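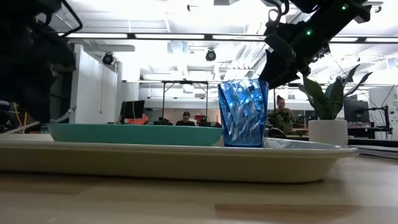 A Felus é uma máquina de lavar loiça pequena, de pousar na bancada, fabricada pela Martens, e eu uso a minha há 14 meses. Comprei-a quando me mudei para um apartamento cuja cozinha não tem lugar para uma máquina normal. Antes de a comprar li muitas opiniões, quase todas escritas na primeira semana de uso, quando tudo ainda brilha. Queria ter encontrado uma opinião escrita mais tarde, e por isso escrevo agora a minha. A loiça que lhe dou é a de todos os dias: tigelas, talheres, um prato de servir, copos. Um copo de plástico liso sai bem de qualquer máquina, mas um copo azul transparente e todo facetado, como o que está ao lado do prato no tabuleiro creme, é uma prova mais séria, e é sobretudo com copos deste género que eu julgo a lavagem.

Começo pela instalação, a parte que mais receio me dava. A Felus pode trabalhar de duas maneiras: ligada à torneira ou com o depósito, que se enche à mão com um jarro. Quem aluga casa e não quer mexer nos canos vai gostar do depósito. Eu usei-o durante o primeiro inverno e depois cansei-me. Encher o depósito antes de cada lavagem não é difícil, mas é uma coisa que se esquece, e a máquina avisa com um apito muito agudo que se ouve no quarto. Em março pedi ajuda a Ilídio Ramalho, que é canalizador no meu bairro, e ele fez a ligação à torneira da cozinha em menos tempo do que eu levei a esvaziar o armário. Disse-me que a anilha de borracha que vem na caixa era fraca e trocou-a por uma das suas. Não sei se tinha razão, mas nunca tive uma fuga.

O tubo de saída mede 100 centímetros. Parece bastante quando o temos na mão, mas depois é preciso subir, dar a volta e descer para o lava-loiça sem fazer dobras. No meu caso a máquina ficou à esquerda do lava-loiça porque à direita o tubo não chegava, e isso decidiu o lugar de tudo o resto na cozinha, até da chaleira. Meçam antes. A Martens vende um prolongamento, mas na loja de Molldale onde comprei a máquina não havia e nunca me telefonaram, embora tivessem prometido.

O tamanho exterior está correto no manual. O que o manual não explica bem é que a porta abre para a frente e para baixo, e que diante da máquina tem de ficar bancada suficiente para a apoiar. A minha bancada é pouco funda e a porta aberta sai um pouco para fora. Já bati nela com a anca mais de uma vez. Ela aguenta, a minha anca também.

Quanto aos programas, há cinco, e eu uso dois. O rápido serve para loiça que foi passada por água logo depois da refeição. O económico lava a 50 graus, demora muito tempo e é, na minha opinião, o único que merece o preço que pedem por esta máquina. Com ele saem limpos os pratos de massa, as tigelas da papa de aveia e as facas com manteiga. O programa intensivo experimentei com um tacho de arroz pegado e o resultado foi um tacho de arroz pegado muito quente. O programa para vidros não percebi para que serve, visto que os vidros saem iguais do económico. O quinto é só de enxaguar.
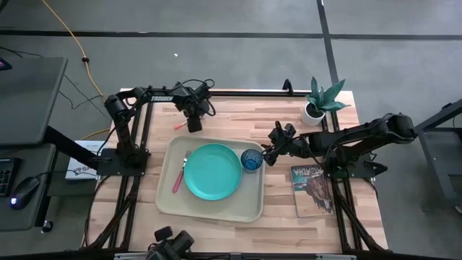
O cesto interior é a parte de que menos gosto. As hastes são baixas e inclinadas todas para o mesmo lado, pensadas para pratos rasos e finos. Os pratos com rebordo levantado ficam encostados uns aos outros, e a água não passa bem entre eles. Aprendi a deixar uma haste vazia entre cada prato, mas assim a capacidade desce muito e o número de talheres que vem escrito na caixa torna-se uma fantasia. Para uma pessoa que cozinha pouco chega. Para um casal também chega, se aceitar lavar todos os dias. Para uma família com crianças não a recomendo.

O cestinho dos talheres, pelo contrário, está bem feito. É estreito, tira-se com uma mão e tem o fundo com furos pequenos, de maneira que os cabos finos não escapam. Ponho os garfos com os dentes para cima e as facas com a ponta para baixo. Os talheres com cabo de plástico colorido não perderam a cor até agora, e isto eu não esperava, porque na casa anterior, com uma máquina grande e muito melhor do que esta, ficaram baços em poucos meses. Talvez seja da temperatura mais baixa. Os cabos de madeira não ponho na máquina e aconselho que ninguém o faça.

Volto aos copos, como prometi. A água de Testthorpe, onde moro, é dura, e quem tem água dura conhece aquele véu branco que fica no vidro. A Felus tem um reservatório para sal, mas a tampa está no fundo, debaixo do cesto, e para a abrir é preciso tirar tudo e meter a cabeça quase dentro da máquina. Nos primeiros meses fui preguiçosa e não pus sal. Nos copos lisos o véu saía com um pano e um pouco de vinagre. Nos facetados ficava nas arestas, e ali o pano não entra com facilidade. Desde que ponho sal com regularidade o problema quase desapareceu. Fica às vezes uma gota no fundo grosso do copo, quando o ponho demasiado direito. Deve-se incliná-lo um pouco, encostado à parede do cesto.

A secagem é fraca. Não há ventilador, e a máquina conta apenas com o calor que sobra da lavagem. Se abrirmos a porta assim que o ciclo acaba e deixarmos uma fresta, o vidro e a cerâmica secam sozinhos em pouco tempo. O plástico fica molhado, sempre. A minha amiga Samina Gondal tem o modelo anterior e faz o seguinte: no fim do ciclo puxa o cesto para fora, dá-lhe uma sacudidela forte e volta a empurrá-lo. Eu tentei e parti uma chávena. Prefiro o pano.

Sobre o barulho não tenho grandes queixas. A bomba faz um ruído grave e regular durante a lavagem, e na altura de despejar a água ouve-se um gorgolejo no lava-loiça que assustou uma visita minha. Ponho a máquina a trabalhar depois do jantar e consigo conversar na mesma divisão – não consigo é ouvir rádio em volume baixo. À noite, com a porta da cozinha fechada, não se ouve nada, a não ser o apito do fim, o mesmo apito agudo do depósito. Procurei no manual como desligá-lo. É preciso carregar ao mesmo tempo nas teclas do programa e do atraso, durante alguns segundos, com a porta aberta. Isto vem numa nota de rodapé em letra minúscula, e a tradução portuguesa diz «fechada», o que está errado.

Falo também do filtro, porque é ali que começam os maus cheiros. Desenrosca-se com facilidade e lava-se debaixo da torneira com uma escova de dentes velha. O manual diz uma vez por mês. Com arroz, aveia e ervas eu digo uma vez por semana. Se o filtro não estiver bem enroscado a máquina trabalha na mesma, sem avisar, e a sujidade vai toda para os pratos de cima. Descobri isto num jantar com convidados e não desejo repetir.

Tive uma avaria. No outono passado o fecho da porta começou a não prender, e o ciclo parava a meio. Escrevi para a assistência da Martens e responderam com educação, primeiro em inglês e depois num português que era melhor do que o meu. Mandaram a peça pelo correio, sem custo, mas tive de a montar sozinha. São dois parafusos e uma mola. A mola saltou para trás do frigorífico e passei uma boa parte da tarde à procura dela com uma lanterna. Depois de montado, o fecho ficou mais firme do que o original.

No consumo de água não tenho maneira de medir com rigor. A conta não subiu desde que a comprei, e antes eu lavava tudo à mão com a torneira a correr, um hábito que trago da casa da minha mãe. A eletricidade subiu um pouco. Para o detergente, não comprem as pastilhas grandes: são feitas para máquinas normais e nesta deixam um pó azulado no canto da gaveta. Uso detergente em pó e ponho metade da medida indicada.

Compraria outra vez? Com a cozinha que tenho, sim, e continuaria a escolher a ligação à torneira. Se tivesse espaço debaixo da bancada compraria uma máquina estreita de encastrar, que custa pouco mais e tem um cesto decente. A quem já tem a Felus e está descontente com os copos, peço que veja primeiro o sal e só depois culpe a máquina. O sal grosso de cozinha não serve, tem de ser o próprio para máquinas, e a tampa do reservatório deve ser apertada até se sentir o estalido.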